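Análisis de la publicidad política televisada en una campaña municipal: el caso de Clulgate
Informe final de proyecto. Asignatura de Métodos Cuantitativos en Comunicación Política. Entregado el 16/12/2024 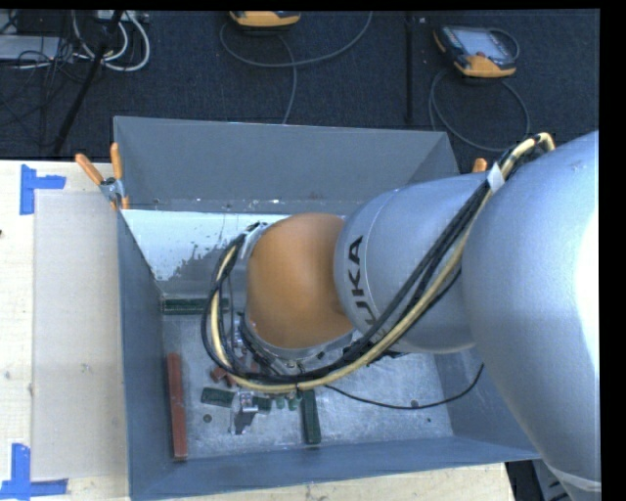 1. Objeto del trabajo

El proyecto examina los anuncios electorales emitidos por la cadena local Redside durante la campaña a la alcaldía de Clulgate. Se pretende determinar qué proporción del tiempo pagado se dedica a propuestas propias y qué proporción a la crítica del adversario, y si esa relación varía según la franja horaria. No se aborda el efecto de los anuncios sobre el voto.

2. Corpus

La parrilla publicitaria de Redside registra 1810 inserciones de todo tipo en el periodo estudiado. De ellas, 314 corresponden a publicidad electoral contratada por las dos candidaturas con presencia en la cadena, denominadas aquí A y B. Se excluyeron los espacios gratuitos, los debates y las cuñas institucionales de fomento de la participación. Las repeticiones de una misma pieza se conservaron como unidades independientes, dado que la variable de interés es el tiempo de exposición.

3. Procedimiento

Cada pieza se segmentó en planos y se transcribió la locución. La codificación se hizo con el programa Aris, utilizando una ficha de cinco categorías: propuesta, trayectoria, apoyo de terceros, contraste y ataque. Se codificó como contraste todo segmento que mencionara a ambas candidaturas en una misma frase; el ataque exige mención exclusiva del adversario. Los rótulos sobreimpresos sin locución se asignaron a la categoría del segmento anterior.

Dos codificadores trabajaron por separado sobre una submuestra. Las discrepancias se concentraron en la frontera entre trayectoria y apoyo de terceros, sobre todo en los testimonios de vecinos que describen la gestión pasada de la candidatura. Se resolvieron aplicando el criterio del sujeto gramatical de la oración principal.

4. Resultados

La candidatura A destina la mayor parte de su tiempo a propuestas, en especial sobre transporte y vivienda. La candidatura B reparte el suyo entre contraste y ataque, con un incremento de este último en la semana final. En horario nocturno ambas aumentan el apoyo de terceros. La pieza más repetida, producida por la agencia Lau para B, es un testimonio sobre el cierre del centro de salud y figura en las dos franjas.

El coste medio por inserción, según la tarifa pública de la cadena, se sitúa en unos 1000 euros. No se tuvo acceso a los descuentos por volumen, de modo que el gasto total de cada candidatura no se ha estimado.

5. Limitaciones

Solo se dispone de datos de una cadena. La publicidad en redes sociales queda fuera del corpus y su peso relativo se desconoce. La ficha tampoco recoge la música ni el tono de la locución, variables que en varias piezas de B modifican la lectura del texto. Las transcripciones y la ficha de codificación se adjuntan en el anexo 1; la tabla de franjas horarias, en el anexo 2.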